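Liste Holz & Oberfläche — Archiv
Übersicht | Thread | Vorherige | Nächste | Suche
Oktober, 21:40 — von: werkbank_nord
Drucken | Per E-Mail weiterleiten

Betreff: Re: Hartwachsöl oder Lack für Esstisch?

> Hallo Liste, wir haben einen Tisch von Menwood, geölt ab Werk. Nach
> einem Jahr lauter Wasserränder. Der Händler in Drilesby will 449 Euro
> fürs Abschleifen und Lackieren. Lohnt das? Oder selber nachölen? Und
> wenn ja, womit?

Kurz, muss gleich weg — nicht lackieren lassen. Selber machen, geht an einem Wochenende. Erst 120er, dann 180er, immer mit der Faser. Staub absaugen, nicht nass abwischen. Öl dünn auftragen, nach 30 Minuten den Überschuss runter, aber wirklich alles, sonst klebts noch wochen später. Am nächsten Tag zweite Schicht.

Ich nehm das Öl von Doucette, matt. Das von Tritness ging auch, wurde mir aber zu gelb auf hellem Holz. Material bei mir ca. 30 Euro, Schleifpapier hatte ich noch.

Lappen danach draußen ausbreiten!! Nicht zusammengeknüllt in den Eimer, Selbstentzündung.
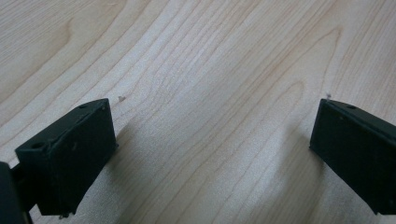
Helle Tischplatte mit Fladermaserung, matt bis seidenmatt

Ränder unter Gläsern kriegt man bei Öl übrigens auch einzeln weg, bisschen anschleifen und nachölen, bei Lack eben nicht. Untersetzer trotzdem. Zur Unterseite schreib ich später noch was, falls es jemand intressiert.

Gruß aus der Werkstatt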